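**Rilum adds three things teachers asked for**

If you use Rilum to collect student work, the October update is a good one! You can now leave voice comments up to 30 seconds long, sort a class list by missing work, and reuse a rubric from last term without retyping it. I tried the rubric copy with a class of 35 and it saved me most of a planning period — loved it.
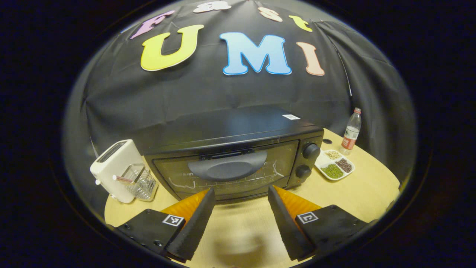
Photo prompts are my favorite of the new tools. You post one picture, students reply in writing, and the limit is now 500 words instead of 91. Even a black toaster oven on a round table gets kids going (one group can write directions for using the two knobs, another can start a story). Prompts can also be saved to a Drudano folder, so you can share them with your grade team.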